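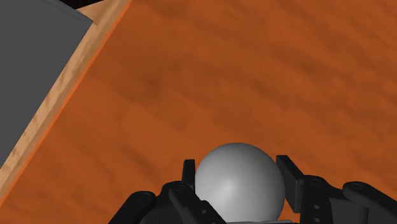
**Gollell Patrol Pack, second version — $195**

I've been in the Reserves long enough to distrust anything sold as "combat proven", and the Gollell listing uses the phrase twice in the first paragraph. It doesn't say which combat, or who did the proving. What you get is a 35-litre pack in a greenish brown colour that matches no uniform I've been issued, with a hydration sleeve, a removable hip belt and rows of webbing on every surface that would hold a stitch.

I paid full price for mine. I mention it because the glowing write-up going around our unit chat was done by someone who got his free from the distributor, Parna, and he left that out until he was asked.

The maker claims 1,633 grams empty. Mine came close enough on a kitchen scale that I won't argue, but that's without the hip belt, and you'll want the hip belt. Once it's on you are carrying more than my old issued small pack, which has been dragged through the mud by at least one owner before me and still closes.

I took it on exercise for 11 days. It rained for most of them. The fabric shed water well enough for the first while, and then the top zipper began letting it in at the corner where the two sliders meet. There's a storm flap, but it stops a finger's width short. I had everything in dry bags, as you should in any pack, so the damage was one notebook and a heel of bread.

The straps are good. I'll give them that without fuss. They're wide and don't creep when you're going up something steep, and the sternum clip can be worked with gloves on. Rahel Frei, our section second-in-command, borrowed it for a day with the radio in and said it rode higher than hers, which she liked. She also pointed out that the radio pocket is cut for a set we don't use, so the antenna comes out behind your left ear and catches on every branch.

Then there's the frame sheet. Gollell calls it "ballistic-grade polymer". It's a stiff plastic sheet! It does its job and I have no complaint about it as a plastic sheet, but that wording is going to mislead some eighteen-year-old, and I wish they'd drop it.

Stitching: one bar tack on the lower left webbing row had started to lift by the time I got home. I wrote to Parna with photos. Vilhjálmur Toft in their warranty office answered politely and offered a replacement pack in November, when the next shipment lands, provided I pay to send this one back. Postage on something this size is not small change where I live, so I sewed it myself with upholstery thread.

If you're comparing, the Ragnarsson day pack has a proper roll top and fewer pockets, and I'd look at that first. The Jatska is cheaper but I've only handled it in the shop, and the buckles felt brittle to me.

For hiking or as a range bag the Gollell is fine. For the field I'm going back to the issued one, and this can carry my gym kit until the zipper goes.

*Posted 28/10/2026. I'll add a note if the repair lets go.*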